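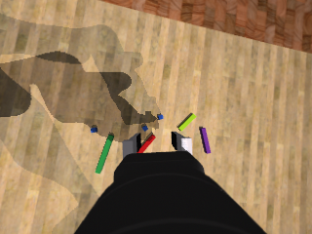 The Moss Garden at Flomthorpe Would Like You to Slow Down

The first thing you learn about a moss garden is that it takes a very long time to look as though you did nothing.

I learned it on my knees, at seven in the morning, holding a pair of tweezers. The garden at Flomthorpe covers a little over an acre of what used to be a damp and disappointing lawn, and every needle that drops on it from the pines has to come off again. Needles left lying will smother the moss. Raking tears it. Blowers, the gardeners told me with the expression other people save for divorce lawyers, are not discussed.

So they pick. In March, when I visited, two of them were picking from opposite ends of the slope, and I was given a foam pad and a square of ground next to a stone lantern. After an hour my square looked exactly as it had before. This was considered good work.

Flomthorpe was a grass garden for most of its life, and a stubborn one. The north side never got enough sun, the soil is sour clay over shale, and for decades the answer was lime, seed and swearing. Moss came up anyway, the way it will in any shady yard, and was scraped off every fall and thrown on the compost. Then, 9 years ago, the trust that runs the place ran short of lime money and skipped a season. By the following spring the slope was green all the way to the wall. Somebody had the good sense to stop fighting and start calling it a design.

The design has since been helped along. There are 107 stepping stones, set by hand and set deliberately unevenly, so that you have to look at your feet. It's an old trick of Japanese garden makers: a rough path makes visitors watch the ground, and a wide flat stone lets them stop and lift their heads, and that's where you put the view. At Flomthorpe the widest stone is just past the second bend. You look up and there's a maple leaning over a pool the size of a dining table. I'd been told it was coming and still fell for it.

The pool was the expensive part. It's fed by a spring that had been piped under the lawn in the belief that water ought to be kept out of sight. Digging up the pipe took a summer, and the first liner leaked. So did the second. The third is clay from the site, puddled by foot, and it holds beautifully, which has made the people who sold them the first two rather quiet.

Moss itself costs nothing if you're patient and a shocking amount if you aren't. The staff moved theirs in pieces the size of a playing card, mostly from the old roof of the potting shed, pressed them onto scratched soil and walked on them. Walking on them is correct. Moss has no real roots, just fine threads that need to be in firm contact with whatever they're holding, and a freshly laid patch wants a good treading down and water every day. After that it would like to be left alone, a condition that visitors find difficult.

Visitors also find it difficult not to touch. I have some sympathy. Haircap moss in low light looks like the flank of a sleeping animal, and cushion moss looks like something you'd buy in a store with only four objects in it. The garden gave in and put a touching patch by the gate, labeled as such. Children pat it and move on. The adults stay for ages.

The records, kept in a green ledger in the tool room, show 1236 people came through last season. A bigger garden would see that on a sunny holiday weekend. Flomthorpe doesn't seem to want more. There's no café, and the only bench faces a wall. It's a good wall, with ferns in it, and after ten minutes I understood the bench completely, though I'd still have liked a coffee.

What you can take home is modest. If you have a shady corner where grass sulks, stop seeding it. Pull the weeds by hand, keep the leaves off, and water it lightly through dry spells with rainwater if you've got a barrel. Ignore anyone who tells you to paint the ground with buttermilk. The Flomthorpe gardeners tried that too, and grew a handsome crop of mold and a following among the local raccoons.

My own corner is behind the garage, three feet by six. I've been at it since I got back. So far I have one stone, one fern and a pair of tweezers my family has asked me to stop leaving in the kitchen.

The garden opens at nine, and the path is slippery after rain. Wear flat shoes.

We use cookies to keep this site running and to see which stories get read. By continuing to browse you agree to our use of cookies. Accept | Manage preferences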